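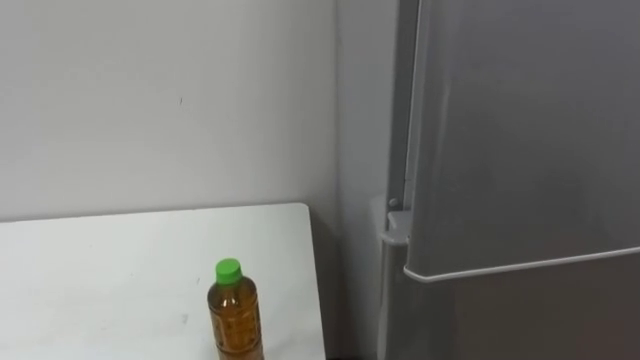 I've got through both series of Ongate, the true crime podcast about a farm manager who vanished outside Alness, and I've got opinions! Arnout Van Acker presents it, and he's very good company (dry, patient, never puts on a spooky voice).
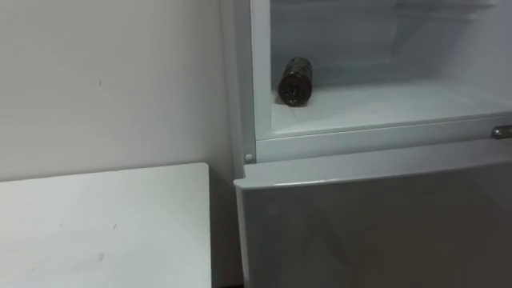
Bottle in the freezer compartment

Series one is the stronger of the two. There are 7 episodes and most of them stick to the trial, with long chunks of the detective's evidence read out by actors. The defence barrister, Sorrentino, gets a whole episode and I could've listened to another.

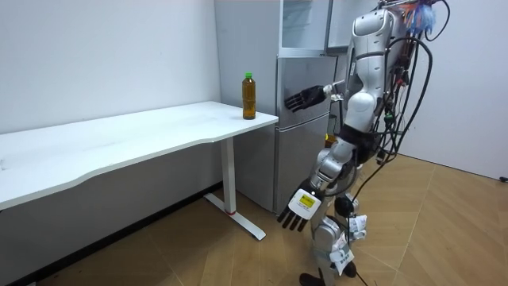
By the fridge and the white desk

Series two is baggier. It's all about the appeal, and there's a 644-page case file that he does like to quote from. I lost track of who'd phoned whom more than once, and the adverts for Garameo come right in the middle of witness statements, which I hated. 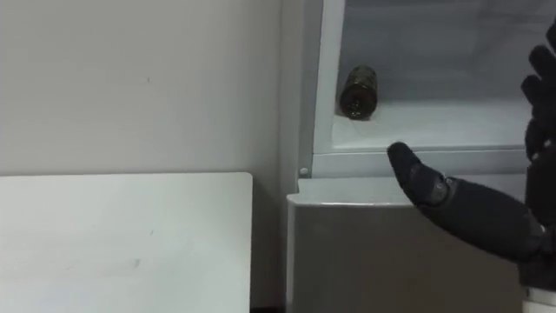
Fridge with the top compartment open

Still, the interview with the sister is superb and he lets her talk. Four stars for the first lot, three for the second.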